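Finish the Tomb or Leave It Alone

The parish church at Ifans has a tomb with no body in it. The chest is limestone, carved on three sides, and the fourth side is blank. Twelve niches run along the front and ends. Five hold figures. The man who ordered it, a wool merchant, died before the work was paid for, and his heirs buried him at Oltel under a plain slab.

A proposal dated 15th September would have the seven missing figures carved and installed. I think this is a mistake, and the reasons are mostly technical.

Start with the contract. It survives in part, and it specifies "saints as shall be agreed." No list of the agreed saints has been found. The five existing figures can be identified by what they hold, but they follow no calendar order and no common grouping. Anyone carving the other seven must choose them. The proposal chooses seven saints with local dedications and calls this a recovery of the original scheme. A scheme that was never written down, or whose record is lost, cannot be recovered by a vote.

Then there is the matter of hands. Finbarr Ní Chonaill measured the figures in June and published the results in a short paper that deserves more readers than it has had. Three of the five were cut with the same narrow claw chisel and have drapery folds of nearly the same depth. The other two are shallower, and the backs are left rough. Ní Chonaill concludes that the workshop changed partway through the job, probably when the money ran short. I find the argument sound. It means that there are two styles on the monument already, and new figures would have to imitate one of them. The proposal does not say which.
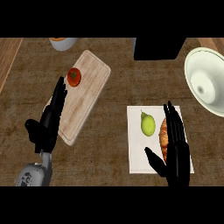

The stone is a further problem. The quarry at Navcombe closed long ago, and the bed that supplied the chest is under water. The suggested substitute has a finer grain and weathers to a different color. Indoors the difference will be slow to appear, but it will appear. A niche figure in mismatched stone draws the eye first, and visitors will spend their time looking at the newest part of an old object.

Supporters say that an unfinished tomb looks neglected, and they point to Susivgate, where 10 missing figures were replaced on the gallery front. The comparison is weak. At Susivgate the originals had been drawn before they were broken up, and the carvers worked from the drawings. They were replacing something. At Ifans the niches have always been empty. The floors of the niches were never pinned, and the setting-out lines are still sharp, which would not be so if figures had stood on them for any length of time.

Those lines are the best evidence we have for how the workshop placed its figures. Fixing new ones would require a drilled hole in each niche floor, 55 millimeters deep according to the proposal. The drilling would go through the lines in every case. Resin fixings are described as reversible. The resin may be, but a drilled hole is permanent.

Money spent on the damp in the north wall would do more for the monument. Salts are already lifting the surface of the end panel, where one of the two shallow figures has lost most of its left sleeve. That figure exists and can be kept. I would put the whole budget there, and leave the seven niches as the masons left them.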